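Home | Schedule | Teams | Coaches | Stats Desk | About Us | Contact

Print this page | E-mail this page

About Tonlow Prep Sports

Tonlow Prep Sports covers high school football, wrestling, track and softball for the schools of the Pirihi Valley League and the smaller programs on its edges. We run previews, game reports, box scores and standings during the season, and we keep the record book for the league the rest of the year. Reading the site is free. So is looking anything up in the archive.

We are a small company. Delwyn Cosgrove started it after eleven seasons of keeping the sideline book at Stornarau High, where the official stats were written in pencil and handed to whoever coached the next year. When a coach left, the book often left too. Delwyn began typing up what was still around, then asked the other schools if they had anything similar. Most had some of it. A few had nothing before the current coach, and we have been filling those years in from newspaper clippings and yearbooks ever since.

What we cover

Football takes up most of the fall. We have a writer or a stat keeper at every varsity league game, and we take phoned-in results for junior varsity and freshman games. Playoff games get a full report whether they are home or away. If a league team goes on to a regional or state game, we travel with it.

Wrestling is our main winter sport. We post dual meet results by weight class and full brackets for the league tournament. Basketball is covered well by the daily paper, so we carry scores and standings only and link to their stories.

In the spring we follow track and field and softball. Track marks are listed only if they come from a meet with a certified timing system or a signed officials' sheet. We do get mail about this. A hand time from a dual meet may be perfectly good, but we can't put it on the same list as the others.

The record book

As of 2021-11-08 the record book holds 3,761 varsity football games, counting nonleague and postseason. Of those, 249 have a final score and nothing else. We would like to fix that. If you have a program, a scrapbook page or a coach's summary from one of them, please write to us. We scan it, mail it back, and credit the family or school that lent it.

Individual records need two sources, one of which has to be from the season in question. A plaque in the gym made twenty years later does not count as a source, though it is often what gets us looking. Where the two sources disagree we print the lower figure and add a note. Several well-known single-game rushing marks carry a note like this, and they will keep it until something better comes in.

Forfeits are listed as forfeits. Where the league later vacated a win, the score on the field stays in the book and the standings show the ruling.

How we work on game night

Stat keepers use Zovia, a scoring program we had written for us. It runs on a tablet and does not need a connection, which matters at the two fields in the league where there isn't one. The keeper enters down, distance, ball carrier and result after each play. At the end of the quarter the totals are checked against the home team's book if the home team keeps one.

Reports go up the same night. Box scores usually go up the next morning after a second person has read through them. If a coach sends a correction we look at game film before changing a number. Film requests go through the school's athletic office, and we return or delete the film when we are done with it.

We name players in game reports. We do not rank freshmen or print anything about a student's grades, medical condition or college offers unless the student and a parent have told us we may. Injuries are reported as "left the game" and no further.

Staff

Delwyn Cosgrove is the editor and handles the record book. There are 4 other people on the regular payroll, covering writing, the stats desk and advertising. During football season we also pay game keepers by the night. Most are former players, parents of former players, or college students home in the area. Training is held each August in the Stornarau High library and takes 2 evenings. No experience is needed, but you should know the rules of the sport and be able to sit outdoors in November for three hours.

Letters, corrections and old programs all come to the same office. We answer everything, slowly during the playoffs.

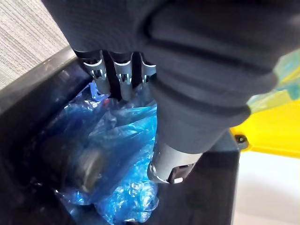 How we are paid for

Local advertising pays for the site. Ads are sold by the season, and an advertiser has no say in what is covered. Schools do not pay to be included and are not paid for access. We sell a printed yearbook of each football season, with rosters, results and final standings. It comes out after the winter break and can be picked up at the school offices or ordered by mail.

Coaches in the league get the season data for their own team at no charge, in a plain spreadsheet. Teams outside the league can ask for it too, and there is a small fee for the time it takes to put together.

Getting in touch

Use the Contact page for scores, corrections and record book material. Please give the sport, the level, both schools and the year. For game keeper jobs, send your name, the town you live in and the sports you know. Photographs for the yearbook should be sent at full size with the name of the person who took them.

Print this page | E-mail this page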